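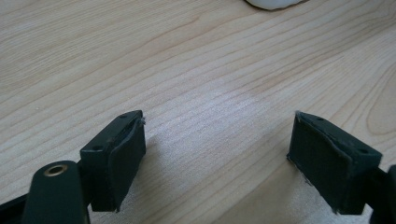
Carla Awad thinks the slip was in the pads from the start and the log had us looking in the wrong place all morning. She wrote that under my Monday note, and added: check the width at zero before you touch the controller again. I did it in the other order, so the notes below are longer than they needed to be.

Wednesday, Zirnville bench. Ikari hand-held gripper, slip fault.

What we have: the Ikari closes, the log says it has the part, and the part comes out of the jaws on the lift. No error raised. The status stays at HOLDING until someone opens the jaws by hand. The first one in the log is at cycle 1649. Before that there is nothing I would call a slip, although the closing width was already wandering if you plot it.

Safety side first. A dropped plastic blank on the table is no problem. The same jaw geometry is going on the Chung arm, which lifts over the operator's side of the cell, and a HOLDING status with nothing held is a problem there. I have put a tag on the Chung and pulled its enable key. The key is in the top drawer, left side. Please don't put it back until the hold check is changed, even for a quick test.

Morning: went after the controller. Reflashed, same result. Swapped the jaw encoder cable for the spare, same result. Ran the closing routine with nothing between the jaws and got a stop width 3 mm wider than the value stored at calibration. I put that down to encoder offset and re-zeroed, which made the log look fine and hid the fault for another hour. That was my mistake. The old offset is written inside the back cover of this book and has been restored.

After lunch I did what Carla said. Jaws closed by hand, power off, feeler gauge between the pads. They touch at the top and stand apart lower down. So the linkage stops where it should for the pads it has, and the encoder was telling the truth. The contact is high and narrow, the motor current goes up as it would on a real part, and the software takes current plus nonzero width to mean a grip.

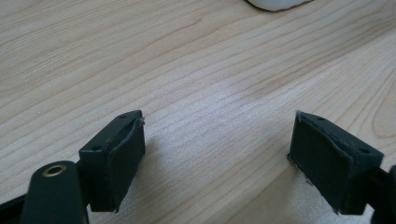
The hold check needs to stop relying on current alone, whatever we do about the hardware. It was written for new pads with full-face contact and makes no allowance for anything else. A lump of loose material at one corner can take the closing load and look exactly like a thin part. Both pads on this one are frayed at the top corner, and the one on the right finger has light flecks along its bottom edge where the padding is worn, so I would not trust any width reading below 4 mm from it. I pushed on the brass eyelet in the left arm as well, looking for play at the pivot, and felt none. Leaving the linkage alone.

Tried one thing before stripping it: pressed the lifted corner flat, held it with a drop of contact adhesive, and repeated the empty close. Stop width came back most of the way. Then 40 lifts with the plastic blank, slow, low over the table. It dropped the blank on the last one, and the corner was up again when I looked. Glue is a diagnosis and should not go down as a repair in anybody's report.

Éabha Nic Aodha asked by phone whether the adhesive we use for pads changed when we moved to the Zesau sheet. I don't know. The December order has the Zesau material on it, but I can't find which glue went with it, and the tub on the shelf has no label. If you remember, write it in the margin.

To do:

Cut new pads from the old stock, if there is any left, and fit one pair with the edges trimmed back from the corner so there is no lip to catch.

Fit a second pair from the Zesau sheet, same trim, same glue, and run them against each other.

Change the hold check: compare the stop width against the empty-close width from the start of the same session, and drop to FAULT if they agree. Carla also wants a short tug after closing — move up a little, pause, read the width again — before status can go to HOLDING. It costs cycle time. I am for it on the Chung and undecided on the Ikari.

Add pads to the start-of-day sheet. At present it says "jaws clean," and everyone ticks it, me included. It should say look at the corners and run a fingernail down the edge.

Old pads go in a bag with the cycle number on it, not in the bin. Éabha wants to see them.

4:40 pm. Bench off, key still in the drawer. The empty-close plots are in the Ikari folder under slip, and the morning ones with the wrong offset have "bad" in the name.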